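Prakance low-voltage control cabinets, two-bay set
Reviewed August 2, 2023 by Sulastri Majimbun

We ordered a pair of these in January to replace the old Jumier panels in the pump room. Delivery was on time. The doors were square and the paint had no chips. The wiring diagram was a photocopy, and one page of it was for a different model, so I had to call Flateck, the dealer, to get the right one. That took two days.

Inside, there is decent space to work. The wire numbers match the corrected drawing and the ducts have room left for more cable. I did not like the hinge pins, which are stiff and need a rubber mallet. Spare lamps are sold only in packs of 200, far more than a small shop will ever use. The Teixeira cabinets we looked at were better on this point but cost more.

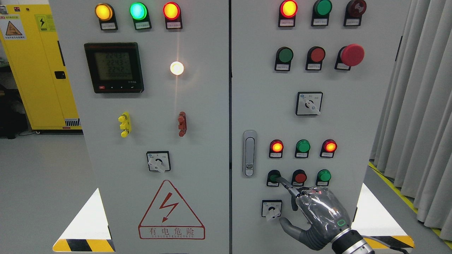
Day-to-day use is where I have the fewest complaints. The lamps are bright enough to read from the doorway. The meter on the left door stacks its readings on one screen, 2243, 2243 and 2242 over a line of zeros, and I don't have to scroll to compare them. The red mushroom emergency stop on the right door sticks out further than the buttons next to it, so it is easy to find with a glove on. The labels under the lamps are too small, and I plan to make bigger ones. Four stars.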